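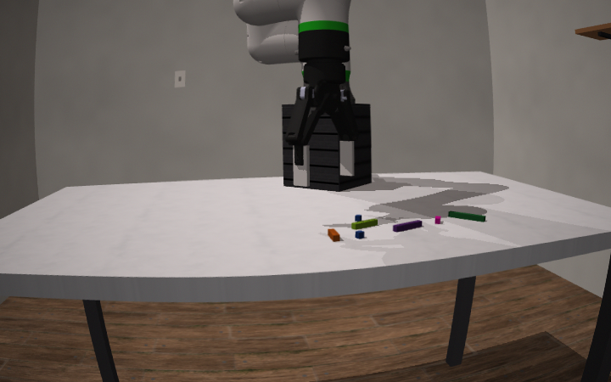 Chenxi Liao asked, on reading the draft of this section, why the purchase order should wait for the simulation at all, when the supplier's price is held only until December and the bench is already in the building. The answer is that the arm is seldom the largest surprise in the budget. Fingers, mounts, floor work and spare parts are usually where a plan goes wrong, and most of these can be settled before any money is committed.

Section 4. Planning and Budgeting for a Plaltow Bench Cell

4.1 Before you request a quotation

1. List every item the cell will be expected to handle. Record the length, width, height and weight of each. Where an item has an opening or a ridged face, note which surfaces the gripper may touch.

2. Build the bench layout in the Inley planning software. Place the arm, the table and the largest and smallest items first. A bulky open-fronted part and a few small blocks and sticks on one table will show most problems of reach and finger clearance.

3. Run each pick at least 8 times with the item in a different position. Save the report. Your supplier will need it in order to confirm the gripper.

4. Mark any item the parallel-jaw gripper cannot hold securely. These items need either a second set of fingers or a change to the work, and both belong in the budget.

Note: A successful run in the planning software does not replace the acceptance test in Section 7. Friction and cable drag are simplified in the model.

4.2 Measuring the site

1. Measure the clear height above the table. An arm mounted overhead requires a fixing point rated by a structural engineer. The survey is charged separately and is not part of the standard quotation.

2. Measure from the edge of the table to each wall. Include shelves, door swings and anything fixed above bench height.

3. Confirm the position of the nearest power outlet. The controller lead supplied is 175 cm long and must not be extended.

4. Record the floor covering. Timber floors may need a spreader plate under each table leg.

Caution: Do not order the table before the site survey has been signed. Cut-to-size tables cannot be returned.

4.3 Preparing the budget

1. Enter the arm, controller and gripper as separate lines. Orders placed as a single line cannot be part-delivered.

2. Add one spare set of fingers for each set in use. The standard set is part number 1041 — check that the number on the quotation matches, as the Xiong pattern fingers look similar and do not fit.

3. Add guarding, installation and operator training. Training is priced per person and should cover at least two members of staff on each shift.

4. Allow for the first service, which falls due after 1000 hours of operation. A site running two shifts will reach this point within the first financial year.

5. Enter the planning software licence under running costs. It is renewed yearly.

Note: Sites moving from an Illham cell may keep their existing table if it passes the load check in Appendix B. The old controller cannot be reused.

4.4 Approval

1. Attach the simulation report, the site survey and the item list to the purchase request.

2. Obtain the signature of the person responsible for safety at the site. Requests without this signature will be returned.

3. Send the complete request to your supplier and keep a copy with the cell log. Any change to the item list after this stage — even a change of size — requires step 3 of 4.1 to be repeated.

Prices and part numbers in this section were last checked on May 5, 2025.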